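6 min read

Two grippers, one knife, and a lot of promises

I have been meaning to write up the gripper comparison since November, and the reason I haven't is that I don't much trust the results. I still don't, but people keep asking which one to buy, so I'll put down what I have and you can discount it as you see fit.

The two candidates are the Pratus parallel jaw and the Vostitz, which is also a parallel jaw but with a longer stroke and a sales page that uses the word "dexterous" eleven times more than it should. I don't own either one. What I have is a simulated model of each, a simulated arm, a wrist camera and a kitchen full of objects to pick up. Both companies give their models away, and I can see why. A free model that grips everything is a good advertisement.

I picked the kitchen knife as the main test because it's a mean object for two flat fingers. The handle tapers, it has a curve for human fingers cut into one side, and the blade sticks out far enough that any slip turns into a big swing at the tip. A block or a can will forgive almost anything. I've read too many comparisons done with blocks.

Each gripper got 1,050 attempts, with the start position of the arm nudged a little every time. I used the Bhat controller for both, with the same closing speed and the same lift. I wanted to let each gripper run on its maker's own settings as well, but the Vostitz settings file wouldn't load and I gave up on a Thursday night after two hours of it.

The Pratus did better on holding the knife upright. The Vostitz did better on getting hold of it in the first place, which you'd expect from fingers that open wider. Notice that I'm not printing success rates. I had them in a table and took them out. When I changed the friction value on the pads by a small step, the order flipped, and then it flipped back when I changed the time step. A number that moves like that is telling you about the simulator.

This is my complaint about nearly every gripper comparison I've read, mine included. The contact between a pad and a handle is the whole question, and it's the part the software is guessing at. Real rubber squashes and picks up grease. My pads are little rectangles that press on a smooth green shape, and whether the shape stays put depends on a line in a settings file that I typed myself.

The camera side I trust a bit more. From the wrist, the knife blocks a lot of what's behind it once it's held up. Anything that needs to see the counter while carrying a knife will have to remember where things were or look from somewhere else. I tried the Tusetti fixed camera model, set back from the counter, and it helped with that but lost the fingers behind the arm on a good share of the attempts. Running both cameras is the obvious answer. It also slowed my machine to the point where 12 attempts took as long as my lunch.

So which one? If you made me choose today I'd take the Pratus, mostly because its files loaded and the manual matches the model. That's a weak reason to spend money on hardware and I wouldn't. What I'd like is a loan of the real thing, a real knife with a dull edge, and a week. I've written to both companies and had one automatic reply.

Settings files are going up once I've cleaned out my comments – some of them are rude. If you run them and get a different order from mine, I'd like to see your friction values before I see your chart. 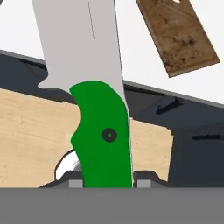 Simulated knife held by the handle, blade up, with the pads on either side of the grip.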